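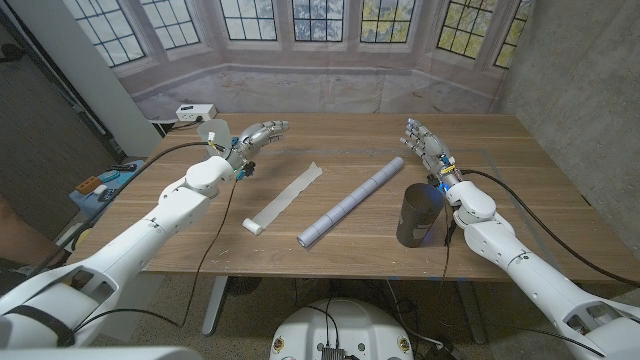
**Corinne Vasterling**, Staff Writer, Waste and Utilities

Cliltside will move its reusable cup deposit system from a stadium-only trial to the whole downtown district in March, under a service agreement approved by the city's public works department. The change brings 35 food and drink vendors into a shared pool of polypropylene cups, all of them washed at one site run by the contractor, Zatier.

Participation is open to counter-service businesses inside the downtown paving boundary. Sit-down restaurants that wash their own glassware are outside the agreement, as are vendors selling only sealed bottles and cans. Market stalls may join on a seasonal permit but have to name a fixed storage location for clean stock, and a vehicle does not qualify.

The cup is a translucent, unprinted, straight-taper design sold under the name Makari. It comes in two sizes with a common rim diameter, so that one lid fits both. The smaller size carries molded fill lines on the inside wall. Those lines replace the printed ones used at the stadium, which wore off in the wash and left bartenders pouring by eye. Molded lines cost more at the tooling stage and nothing afterward, and the department's report accepts that trade without much discussion.

Zatier is required to retire any cup that reaches 119 wash cycles, whatever its condition. The figure comes from the trial. Cups pulled from circulation past that point showed enough surface clouding that inspectors at the sorting table could no longer separate stains from wear, and they were rejecting sound cups along with dirty ones. The report is careful to say that the limit is an inspection limit. Wall thickness and rim stiffness were still within the supplier's tolerance when testing stopped.

Each cup carries a laser-marked code on the base. The code is read once when the cup leaves the washer and once when it comes back in, and the cycle count is kept against it. Vendors do not scan anything. During the trial, vendors were asked to scan cups out at the counter, and compliance fell off during busy periods to the point where the counter readings were dropped from the analysis.

**Deposit and return**

Customers pay a flat deposit at the register, shown as a separate line on the receipt and not subject to sales tax. The deposit is refunded in full at any participating counter during opening hours, or at an unstaffed return point. Return points accept cups rim down, one at a time, without lids. Lids are collected in a separate chute and are not reused in this phase.

A cup can be returned at any time, but vendors have a tighter schedule. Used cups held behind a counter must go back into the collection cycle within 336 hours, or 14 days. The wording in the agreement uses hours, which matches the collection software, and the vendor handbook gives days. The department has confirmed that the hour count governs in a dispute and that it runs straight through public holidays.

The time limit has little to do with stock levels. Residue from milk drinks and fruit pulp becomes difficult to remove at the wash temperatures polypropylene will tolerate over many cycles. Cups left in crates beyond the limit needed a second pass during the trial, and a second pass counts as a second cycle against the retirement number. Vendors who return late will be billed for the extra pass after one written warning.

Crates are supplied by Zatier. They are vented on four sides and hold cups in a single nested layer. Vendors may rinse cups before crating them but are not obliged to. They may not run them through an under-counter glasswasher. Several of the alkaline detergents sold for glass leave a film on polypropylene that holds odor, and a cup washed that way has to be stripped before it can be issued again.

**Washing and drying**

The wash site occupies a former linen building near the rail spur, leased by the city and fitted out by the contractor. The line has a pre-rinse, a main wash, a final rinse and a forced-air dryer. Drying takes up more floor length than the other stages combined. Plastic holds less heat than glass or ceramic and does not flash dry when it leaves the rinse, and nested cups that are stacked with moisture between them will fail the hygiene swab within a few days of storage.

The trial line relied on a rinse aid and ambient air. Crates were opened at vendor sites and found with water between the cups, and this was the single largest category of complaint. The new dryer uses a heated blower section followed by a cooling section, so the cups are firm when they reach the stacker. Cups stacked while still warm tend to lock together, and separating them by hand cracks the rim.

Water for the pre-rinse is recovered from the final rinse. The main wash is changed once per shift. Discharge goes to the city sewer under an industrial pretreatment permit that sets limits on pH, temperature, and suspended solids. The permit was issued before the fit-out was complete and will be reviewed once the plant has been run at full load.

Inspection is done by eye at a lit table after drying, with a swab test taken from each batch. Cups are rejected for cracks, deep scratches inside the drinking surface, warped rims, and any stain that does not come off with a dry cloth. Lipstick and turmeric account for most stain rejects. Rejected cups are counted out by code and held in a locked cage until the recycler collects them.

**End of life**

Retired and rejected cups are ground and sold as single-polymer regrind. The agreement forbids the material from going back into food-contact products and requires the recycler to file a receipt for each load, by weight. The city wanted a closed loop in the original tender and withdrew the requirement when bidders could not offer a food-grade route at this volume.

The lids are a weaker point. They are made from a different polymer than the cups and have no code. Their recovery rate in the trial was poor enough that the report recommends leaving them out of any published reuse figure. A drink-through lid in the same material as the cup is on Zatier's development list without a delivery date. Vendors are asked to offer lids only when a customer requests one.

**Costs**

Vendors pay a fee per clean cup delivered. The fee covers washing, transport, and replacement of cups lost through ordinary use. It does not cover cups damaged on vendor premises in excess of the allowance set out in the handbook. The city pays a fixed charge for the building and for the return points, funded from the commercial waste account. Unclaimed deposits are held in a separate account and applied against cup purchases at the end of each year. Neither the contractor nor the vendors may draw on them.

The fee will be adjusted once a year against an index of energy and labor costs. A vendor leaving the pool must return its full issued stock or pay the deposit value on the difference.

Some smaller vendors objected in written comments that the per-cup fee is higher than what they pay for disposable cups. The department's response points to a matching reduction in commercial waste charges, which applies only to businesses on a metered container. Businesses that share a container through a landlord will not see that reduction directly. The response says the department is looking at a fixed credit for tenants in shared buildings and gives no amount.

Disposable cups are not banned under the agreement. Vendors may keep them for orders collected by delivery drivers and for hot drinks above the temperature printed in the handbook. The Makari cup is single-walled and was found uncomfortable to hold with freshly brewed coffee. A sleeve was tested and dropped after most sleeves came back inside the cups, where they blocked the rinse jets.

The return points will be switched on one week before the first cups are issued so that the refund terminals can be checked against live card payments. Vendor training sessions will be held at the wash site in the early morning, before the line starts. Crate deliveries begin at 5 a.m. on the first day of service, and the stadium keeps its existing stock of printed cups until they reach the retirement limit.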